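Frequently asked questions about the Gridon First Chapters reading scheme

What is the reading scheme?

Gridon sends unpublished novels to ordinary readers a few months before they go on sale. You read the book, fill in a short form and, if you want to, post a review once the book is out. Most of what we send is fiction for adults: family stories, crime, historical novels and a fair amount of what bookshops call domestic suspense. We do not send poetry, cookery or children's picture books.

Who runs it?

The scheme is run by the editorial office at Gridon. Jabari Makokha looks after the reader list and the monthly mailing. Tatu Mwakalinga chooses the titles and reads the forms when they come back. If you write to the scheme address, one of them will answer, normally within a week.

Do I have to pay?

No. Membership is free and so are the books. If you ask for a printed proof we pay the postage within the UK. Readers outside the UK can have ebooks only.

How many readers are there?

There were 1,765 on the list when this page was last updated on 1 Mar 2025. Each title goes to a much smaller group, usually 40 people, so you will not be offered every book.

How do I join?

Fill in the form on the joining page. We ask for your name, an email address, the kinds of fiction you like and the kinds you would rather not be sent. Please take some time over the last part. If you don't want to read about the death of a child, or violence in the home, say so there and we will keep those books away from you as far as we can.

You need to be 18 or over. You do not need to have a blog or a following of any kind, and we don't give preference to people who have.

How are readers chosen for a title?

We look at the preferences first and then at who has gone longest without a book. After that it is a draw. Writing to ask for a particular title doesn't improve your chances, though we do like to know which ones people are keen on.

What format do the books come in?

Ebooks come through Dradico, which works on most phones, tablets and e-readers. You will get a link by email and it stays live until publication day. Printed proofs are paperbacks with a plain cover. We print very few of them, so they go first to readers who have told us they find screens difficult.

The link won't open. What should I do?

Check that you are signed in to Dradico with the same email address you gave us. This accounts for nearly all the problems we hear about. If the address has changed, tell us and we will send a new link. Please don't open a second account, as the book can't be moved from one to the other.

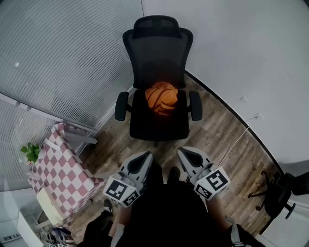 If you are signed in correctly and it still won't open, reply to the email the link came in. Say what device you are using and copy in the wording of any error message. We can usually get a fresh link to you the next working day.

How long do I have to read the book?

Six weeks from the day we send it. The date is at the top of the email. If you need longer, let us know before the six weeks are up and we will add a fortnight. We can't extend past publication.

What if I don't finish it?

Tell us where you stopped and why. Tatu finds these forms as useful as the others, especially when several people have given up in the same chapter. Not finishing does not count against you. Not sending anything back does, and after 3 books with no form we take you off the list.

What is on the form?

There are eight questions. We ask whether you wanted to keep reading, whether you guessed the ending and when, which characters you believed in, and whether anything confused you. There is a box at the end for anything else. You don't need to fill every line - a few words will do.

Please don't send corrections to spelling or punctuation. The text you have will not have been through its final proofread, and most of the slips will already have been caught.

Will the author see what I say?

Sometimes. Authors are offered a summary with no names in it, and some prefer not to look. Your form itself stays with the editorial office.

Can the book still change after I have read it?

A little. By the time you see it the plot is settled, but lines can be cut and a name may be changed. One of last November's titles lost its prologue between the proof and the finished copy. If you plan to quote from the book in a review, check the wording against the published version.

Do I have to leave a good review?

No, and you don't have to leave one at all. If you do post a review, please say that you were given a free copy. Wait until publication day unless the email tells you otherwise, and keep the main twists to yourself.

Can I pass my copy on?

You can lend a printed proof to someone in your household. Proofs must not be sold or given to charity shops. Dradico links are for you only.

Can my book group take part?

Yes. We keep a separate list for groups, with 57 on it at present. One person signs up for the whole group and is sent copies for up to ten members, along with some discussion questions. Groups have eight weeks and send back one form between them. Use the group form on the joining page and put the name of your nearest town, which helps us when an author is able to visit.

I have written a novel. Can I send it to the scheme?

No. We only send out books that Gridon has already bought. Our submissions page explains how to send work to the editors, and it also says when the window is open. Manuscripts sent to the scheme address will be deleted unread.

What do you do with my details?

We use your email address to send you books and the monthly mailing. Your postal address is passed to our mailing house, Ondieki, only when a printed proof is on its way to you. We don't sell the list or share it with other publishers.

How do I leave?

Use the link at the foot of any email, or write and ask us. If you have a book at the time you can still send in the form. You can rejoin later, but you would need to fill in your preferences again.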